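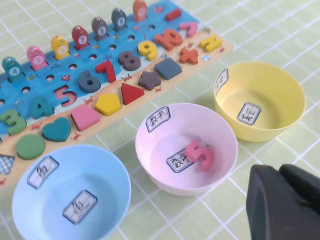 **Figure 2.** Plateau de numération en bois et bols de tri en plastique sur la nappe quadrillée.

### 3.2 Matériel et aménagement du poste de tri

Le matériel retenu pour la deuxième phase de l'étude associe un plateau éducatif en bois et trois bols en plastique de couleurs différentes, bleu, rose et jaune (figure 2). Le choix d'un objet du commerce, préféré à un dispositif construit pour l'expérience, répond à une demande des équipes pédagogiques de Forance, qui souhaitaient pouvoir reproduire les séances dans leurs classes sans acquisition particulière. Des plateaux de ce type étaient déjà en usage dans la plupart des 18 classes participantes, et les enfants en connaissaient le principe général avant la première passation.

Le plateau réunit trois familles de pièces qui sollicitent des critères de classement distincts. Les poissons, dressés sur leur cheville, portent chacun un nombre inscrit dans une pastille blanche. Les chiffres en bois s'encastrent dans des logements à leur forme. Les formes géométriques, enfin, occupent la bande couleur sable qui borde le plateau, en contrebas de la bande bleue figurant l'eau. Un même nombre peut ainsi être rencontré sous deux présentations, l'une graphique et portée par un poisson, l'autre volumique et détachable, que l'enfant suit du doigt sur son contour.

La couleur n'est pas un indice fiable de la correspondance entre ces deux présentations. Le 4 est bleu canard sur le poisson comme sur la pièce encastrée, et le 7 est rouge dans les deux séries ; le 6, en revanche, est jaune sur le poisson et gris foncé parmi les chiffres. Cette irrégularité, relevée par Saha et Chowdhury lors de l'étude préparatoire, a été conservée. Elle permet de distinguer les enfants qui apparient les pièces d'après le nombre de ceux qui s'en remettent à la teinte, distinction que la grille d'Economou, dans sa version d'origine, ne prévoyait pas.

Les formes posent une difficulté d'un autre ordre. Le cercle, le carré, le pentagone et le triangle sont désignés par un vocabulaire enseigné en classe, alors que le cœur et l'étoile sont nommés couramment par les enfants bien avant tout apprentissage. Nous avons donc codé séparément la dénomination et le placement. Un carré présenté sur la pointe a été accepté sous le nom de « losange » dans la dénomination spontanée, puis recodé à partir de la réponse donnée après rotation de la pièce par l'adulte.

#### 3.2.1 Disposition des bols

Les bols sont placés devant le plateau et sur son côté, à portée de main de l'enfant. Chaque bol porte des étiquettes manuscrites. La consigne de tri est donnée oralement et la règle d'attribution d'un bol à une catégorie est laissée à l'enfant pendant la première tâche, puis imposée pendant la seconde. Majumder a montré, sur un effectif plus restreint, que l'imposition immédiate d'une règle conduisait une partie des enfants de moyenne section à vider l'intégralité du plateau dans un seul récipient. L'ordre retenu ici réduit ce comportement sans le supprimer.

L'écart entre les bols n'a pas fait l'objet d'une mesure à chaque séance. Le quadrillage de la nappe, fines lignes blanches sur fond vert pâle, a servi de repère à l'adulte pour replacer les récipients entre deux enfants. Une toile unie avait été employée à l'école Brenier en juin ; les bols y dérivaient d'une passation à l'autre, et les observateurs peinaient à rétablir la disposition initiale. Les données recueillies dans ces conditions ont été écartées de l'analyse.

#### 3.2.2 Déroulement et rangement

Chaque séance comprend une manipulation libre, deux tâches de tri et un rangement. Le rangement, d'abord conçu comme une simple remise en état, a été intégré au protocole sur proposition de Hashini Nanayakkara. Il oblige l'enfant à restituer à chaque pièce son emplacement, et l'on y observe des stratégies peu visibles pendant le tri : comparaison de deux pièces tenues ensemble, essai d'encastrement suivi d'une rotation, report des pièces difficiles en fin d'activité. Les signes opératoires, dont le signe moins, n'entrent dans aucune des deux tâches ; ils sont cependant comptés parmi les pièces à ranger.

L'échantillon comprend 183 enfants. Le codage a été réalisé de manière indépendante par deux observateurs, les désaccords étant tranchés par Folasade Wike. Un sous-ensemble de 1000 placements, tirés au sort dans l'ensemble des séances, a fait l'objet d'un second codage complet. Les désaccords portent principalement sur le 6 et le 9, que plusieurs enfants ont présentés à l'envers avant correction, et sur la qualification des gestes interrompus.

Deux limites tiennent au matériel lui-même. La première concerne les motifs marins imprimés sur le plateau : poissons, crabes et étoiles de mer suscitent des commentaires qui allongent la phase libre, notamment chez les plus jeunes. La seconde concerne les poissons, dont la forme invite au jeu symbolique. À l'école de Brokia, plusieurs enfants les ont fait « nager » jusqu'aux bols ; ces déplacements ont été codés comme des placements lorsque la pièce était lâchée dans le récipient, et comme du jeu dans le cas contraire.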